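Open Day Walk-Round Checklist, Demo Room, Tirnthorpe
Filled in by Raili Karppinen, 12 January 2024

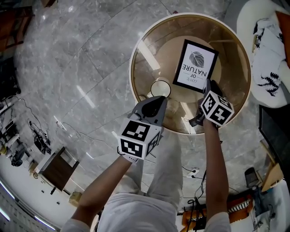
Can visitors try the grippers themselves?
They can, one person at a time, with one of our team standing next to them and the rest of the group behind the tape.

1. Cables on the floor — NEEDS WORK
I caught my toe on one before I'd even taken my coat off! There are cables running over the marble by the shelves and more in a tangle by the orange and black case. Cover strips please, and tape the ends down flat.

2. Equipment case — MOVE
Back to the storeroom before the doors open. Kids will sit on it (they did at the Trusosport visit).

3. Glass-top table — OK
Checked the rim and the top with my hand, no chips. I gave it a good push and it stayed put. The "LOVE OF NATURE" picture can stay, people like watching someone shift it around, but wipe the glass between groups or it's all fingerprints by lunch.

4. Small glass piece on the table — SWAP
I'd be happier with something plastic. Polishchuk has a whole box of cups from the last demo, so ask there first.

5. Hand-held grippers — OK, one comment
Jaws open and close fine on both. Keep the marker cubes clean and tell visitors not to grab them. Fingers away from the jaws too, and yes, I know I say that every year.

6. Floor outlet — CHECK AGAIN
Looked fine to me but I'd like Zirnolico to test it properly.

7. Group size and timing — OK
Max 5 visitors in the room, about 45 minutes a group. We have 227 names on the list, so the rest go on the February dates. Somebody needs to email them, I haven't.

8. Staff — OK
Two of us in the room at all times, one with the visitor and one at the door.

9. Exit route — OK once item 1 is done
I'll walk it again with the strips down and sign then.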